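Patricio Gallardo
@patriciogallardo
17th April

1/ A thread about phone charging cables, which is where my life has got to. I own 18 of them. I know this because I tipped the drawer out on the bed looking for one that works, and then had to sleep somewhere.

2/ Of the 18, eight charge a phone. Two of those only do it if you hold the plug at an angle and think kind thoughts. The rest belong to cameras, toothbrushes and a speaker I gave to my sister in a previous decade.

3/ First rule I have arrived at, late in life: give the cable more slack than the job needs. A black one on brown wood, plugged in at the bottom of the phone, with a big lazy bend across the table before it goes off anywhere. The bend takes the tug when somebody catches it with a sleeve. The socket doesn't.
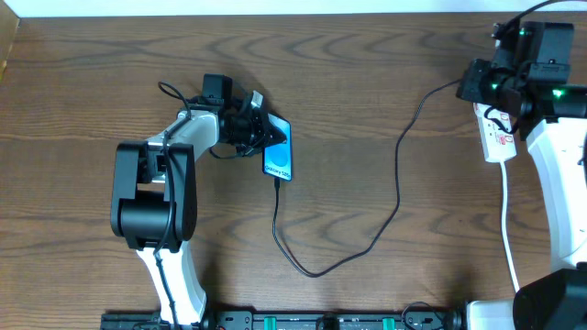
4/ Second rule: stop buying them at the station. I have paid Quintana prices for a Vuvosley lead on three separate platforms and every one of them gave up at the neck, just where it meets the plug. The man at the kiosk now says "same again?"

5/ Third rule, and I expect replies. You don't have to sit there until it says 100. I used to. I'd be in the hall with my coat on, watching 98, missing a bus for the sake of two per cent I then spent looking up the next bus.

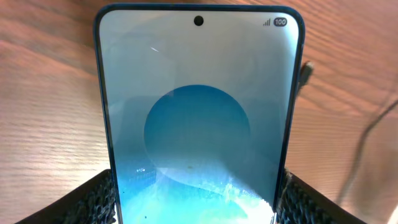
My brother-in-law Allen unplugs at 80 and tells people so at weddings. He may well be right about the battery. He has also borrowed my charger at every one of those weddings.

6/ Fourth rule: know which way the plug goes in before you push. Yes, the new ones go in either way up. The old ones went in neither way up, and I have a drawer full of the old ones. I've bent two by insisting.

7/ Fifth: hold the plug, not the wire. My mother pulls hers out by the wire from across the kitchen, like starting a lawnmower. She's on her third this year and blames the phone.
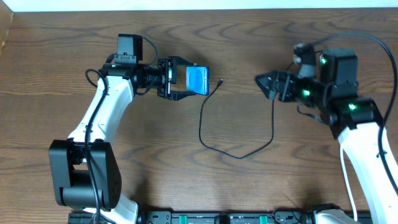
Black lead, small blue thing, plenty of loop.

8/ Someone has asked about lengths. One metre for the desk, two for the bed. I did buy a three-metre one from Bomano for the sofa. It goes round the back, under the rug and out by the bookcase, and it has had both of us over. The cat is fine with it.

9/ Someone else has asked about winding them up. Loosely, over the hand, and not round the charger like a bandage. I wound mine round the charger for 16 years and I'm not in a position to lecture anyone, so consider this me lecturing everyone.
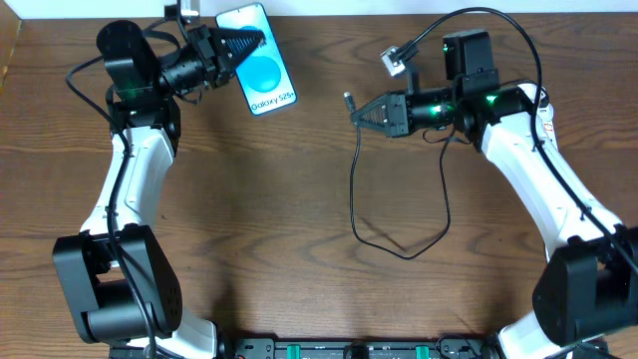

10/ Last one, the loose end. Most people's cable lives on the floor when the phone's not on it, and the floor is where chairs are. Keep it up. Even hung from above it wants watching: look at that little white and grey connector dangling near the top, with the phone standing up on its edge further over to the left. At home I've put a bulldog clip on the edge of the desk and threaded mine through. It cost me nothing, it came off a gas bill.

11/ For those asking, the ten that don't charge a phone are back in the drawer. I did get as far as the bin with them. Then I thought about the toothbrush.

12/ Replies so far: four people defending Allen, one asking if I'm selling the Bomano, and my mother, who wants it known it was two cables and a faulty wall.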